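Can a Machine Do the Washing-Up Yet?

Final report, group project in Household and Workplace Automation
Group members: Aarti Rathore, Akash Gautam, Dagný Eyvindsson
Supervisor: Seema Nigam
Submitted July 7, 2020

1. Background

Our original title was "Towards the Fully Automated Kitchen". Our supervisor crossed out the last four words and wrote "a sink?" in the margin, and we have spent the year finding out how generous she was being.

The project asks whether the sort of chore people do without thinking can be handed to a machine at a price and speed that anyone would accept. We looked at two places where chores happen. The first was the kitchen, where we worked in simulation. The second was the shop floor of Molletti, a wholesaler of tableware, where Akash already had a part-time job and could therefore get us past reception.

2. What we thought would be hard

In November we wrote down our guesses, sealed them in an envelope and gave them to Seema. This was Dagný's idea and the rest of us have regretted it since. We guessed that the hard part would be grasping wet crockery. Second came planning a path around the tap. Nowhere in the envelope is there any mention of leftovers, plugholes, or what a sink looks like after somebody has half cleared it and wandered off.

3. The simulated kitchen

We used a simulator called Varnus, which the department holds a licence for and which runs on the two good machines in the basement lab. It gives you a kitchen, a set of objects and a physics engine with firm opinions about friction. We chose the sink area and wrote three tasks:

Task A. Take a plate out of the sink and put it on the counter.
Task B. Clear small items out of both basins.
Task C. Clear small items, but leave anything that doesn't belong in the bin.

Task C was the one we cared about. A person clearing a sink picks out the bits of dinner and throws them away, and if there is a toy in there they put it on the side and shout at somebody. That takes a couple of seconds and no planning meeting. We wanted to know how much of it a controller could manage with a camera and a list of object types.

The controller was built on Erkon, an open planning library. Aarti wrote the grasping part and Dagný wrote everything that had to recover when the grasping part failed, which was the longer program.

4. Kitchen results

We completed 765 runs across the three tasks. Of those, 655 finished without the simulator crashing, and only those are counted in what follows. We do know how that sounds.

Task A went well. Plates are large, flat and pale, and they stay where they are put. If household work consisted of moving one plate at a time, very slowly, we could close the report at this point and go home.

Task B was much worse. Small items rest against walls and in corners, and the gripper model we used doesn't like corners. It approached, touched the side of the basin, backed off, thought about it and approached again. Dagný's recovery code allowed eight tries before giving up, and on bad days it used every one of them. Round things were a problem of their own. A ball pushed instead of gripped will go somewhere else, and the planner then sets off confidently for the place where the ball used to be.

Task C failed in a more interesting way. The controller could usually tell that two objects were different. It had trouble deciding what the difference meant. A small lump of something brownish might be food, or a sponge, or part of a toy, and our labels didn't cover half the lumps that the simulator was able to produce. In one memorable batch it filed everything under "cutlery".

We also learned that drains are confusing. A strainer has rings and holes and casts odd little shadows, and anything sitting on it had its outline merged with the outline of the drain. The controller made several determined attempts to throw away the plughole.

5. The shop floor

At Molletti the question was simpler. The firm has a Bataineh shelf-moving unit that carries crates from the goods entrance to the packing benches. It does this perfectly well as long as the floor is clear, and keeping the floor clear is now a job. Urmila Srivastava, the shift supervisor, told us she had gained a robot and lost a trainee, who follows it about moving pallets out of its way.

We watched seven shifts. The unit was reliable on its route and useless a step to either side of it. Unpacking, checking for chips and wrapping were all still done by hand, and when we asked the packers whether they were worried about being replaced, one of them handed Akash a gravy boat and some tissue paper and asked him to have a go. His wrapping was not passed for dispatch.

6. Discussion

Both halves of the project point the same way. Machines are good at the part of a chore that has already been tidied. Carrying the crate is fine, and so is lifting the plate. The trouble starts with the odds and ends, and a chore is mostly odds and ends.

There are limits to what we can claim. Our kitchen had no water in it, so we have nothing to say about suds. Our gripper was a standard model — a better one might have coped with the corners. We tried one sink layout only. And a simulated scrap of food doesn't smear, which was kinder to our controller than any real supper would be.

If another group takes this on, we would suggest starting with the labels and leaving the grasping until later. We would also suggest more than one category for lumps. Seema has kept the envelope and says it will be available for inspection.

The code and the run logs are on the department's shared drive, in the folder called sink_final_2. Please don't use sink_final, which still thinks the plughole is rubbish. 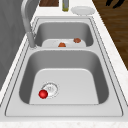
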